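Punach Forums > Home & Shop > Gadgets and Automation
Thread: Will a machine ever do my dishes (all the way)?

catringape
Mar 8, 2020
OK so my brother-in-law was over for dinner and spent the whole meal telling us that in 5 years we'll all have an arm bolted to the counter that clears the table, loads the dishwasher and puts everything back in the drawers. I laughed, he got a little huffy, and now I want backup. I have a robot vacuum and I love it, but it eats phone chargers and it's scared of the bath mat. Is anybody here living with something that does a chore from start to finish? I don't mean "helps." I mean I walk away and the chore is done when I come back.

niall_t
Your dishwasher. Your washing machine. We already have robots, we just quit calling them that once they worked.

catringape
Niall I knew somebody would say that lol. My dishwasher does not walk the plates over to the cabinet. That's the part I hate!!

skundard_fan
I'm with the brother-in-law. Look at what's going on in warehouses. Our place put in a Kan picking cell last May and it does 600 totes a shift, no breaks, no sore back. If it can grab a box of shampoo it can grab a coffee mug. Give it time and the price comes down like everything else does.

BrigittaM
Boxes are boxes though. I've worked in a cabinet shop for 16 years and we have a CNC that I would marry if it asked. It'll cut parts all day to a tolerance I can't even see. Then the parts come off and a person has to sort them, flip them, knock the fuzz off the edges and notice that one has a split in it. We had a sales guy in from Carix who wanted to sell us an arm for the sorting end. He ran his demo with our parts and it was fine until they came off the table in a different order, and then he spent the rest of the morning on his laptop. Nice guy. We didn't buy it.

skundard_fan
Sounds like a setup problem to me. Ours took a couple of weeks to dial in too.

BrigittaM
Sure, and you're picking the same stuff every day. I get a different kitchen every week. If I need two weeks of dialing in for every kitchen I'm out of business.

mingtepan
Hobbyist here, so take this with a grain of salt. I've been messing with an arm in my spare room since last summer and I picked silverware as my chore, because I figured how hard can a drawer be. I have 2,000 saved attempts now and I've gone through them more than is good for me. What surprised me is the grabbing part is the easy part. If the piece is by itself and lined up nice, two plain fingers will close on a handle just fine. All the misery is in what comes next, like which way is it pointing, is it a fork or a spoon, how far do I go down before I let go. 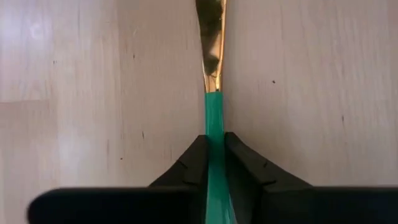 And shiny stuff is the worst. Polished metal reflects whatever is near it, so to the camera a spoon can look like a bit of the room. I went and bought flatware with colored plastic handles and things got a lot better, since the plastic looks like pretty much the same color from wherever you're standing. My wife says I'm cheating. She's right, but I'd still call it progress. I can sort a small pile if I spread it out first.

catringape
Wait, you have to spread it out first? By hand?

mingtepan
...yes. By then I could have put it all away, I know.

niall_t
So you've built a machine that needs you to do the dishes before it'll do the dishes.

szewing_c
Oh leave him alone, that's how everything starts. I'm somewhere in the middle on this one. I think laundry folding is never going to happen (fitted sheets, come on) but I'd bet on the table clearing thing. You don't have to be gentle or quick, it could take all night for all I care. I'd be asleep.

niall_t
You'd sleep through an arm moving your plates around at 3 a.m.?

szewing_c
I sleep through two cats and a teenager so yeah.

skundard_fan
Ming-te, have you tried a suction cup for the flat pieces? We use them on nearly everything at work.

mingtepan
I did, it's OK on a knife blade and hopeless on forks. It also leaks on anything curved. I might try softer pads on the fingers next, if I can find some that don't peel off.

catringape
I'm telling my brother-in-law it's a maybe. He's still doing the dishes next time he comes over.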